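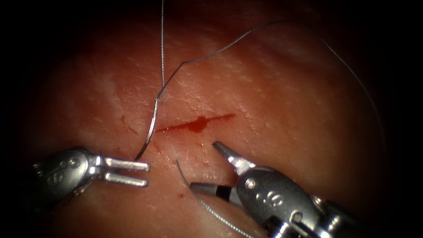 Survey of Drarach mound revises height of lost upper stage

A new measured survey of the stepped mound at Drarach has lowered the estimated original height of the structure and identified a change in building method between its second and third stages. The results were released in July by the Wasturex survey office, which has worked at the site for three seasons.

The mound is square in plan, 336 feet on a side at the lowest surviving course. Earlier drawings gave a side of 254 feet, a figure now understood to be the width of the second stage. The first stage was buried to its full depth on the north and west when those drawings were made, and the surveyors of the time took the ground line as the base. The error was carried into most later reconstructions, including the plaster model in the Hayashi collection.

Vesela Nikolovski, the architect in charge of the survey, said the correction affects more than the plan. "The old height was worked out from the base width and the slope of the east face. The width was wrong, and the slope was measured on a section that had already slipped. We have thrown out both numbers and started from the masonry."

The east face leans outward near its center, where the rubble core has settled and pushed the facing blocks from behind. Angles taken there are steeper than those at the corners, which are bonded with long headers and have moved very little. The new calculation uses only the four corners. It places the top of the lost upper stage 40 feet below the level shown in the earlier reconstruction. A range of possible heights will be given in the full report, along with the corner readings.

The change in method appears at the top of the second stage. Below that line, facing blocks are laid in level courses and tied to the core at regular intervals. Above it, the courses tilt slightly inward and the ties stop. Mortar also changes at this line, from a lime mix with crushed brick to a coarser gypsum mix. Samples were taken from 60 joints, divided between the two stages. No joint in the second stage contained gypsum.

Samran Nakpan, who studied the mortar, said the difference was too sharp to be explained by supply alone. "If a kiln ran short you would expect some mixing near the line. We have a clean break along the whole length of the south face." He considers a pause in the work likely but declined to put a length on it. Weathering on the upper surface of the second stage is consistent with exposure before the third was added – the blocks there have rounded edges under fresh mortar – although reused stone would look much the same.

The survey also recorded the stair on the south side. Treads in the lower flight are cut from single blocks. Those in the upper flight are built up from two pieces with a joint at the center, and most have opened along it. A drain runs beneath the stair and comes out through the first stage at a stone spout. The channel was followed with a probe as far as the second landing, where it is blocked by fallen core material. Its inlet has not been found.

Stabilization of the east face is expected to begin after the rainy season. The contractor, Wevivov, will install temporary shoring at the bulge and regrout the core in short lifts, working up from the second stage. Missing facing will not be replaced. Gauges already fixed across the main joints will stay in position during the work and will be read each morning and at 4 p.m.

The south stair is closed above the first landing. The path around the base remains open, except along the east side.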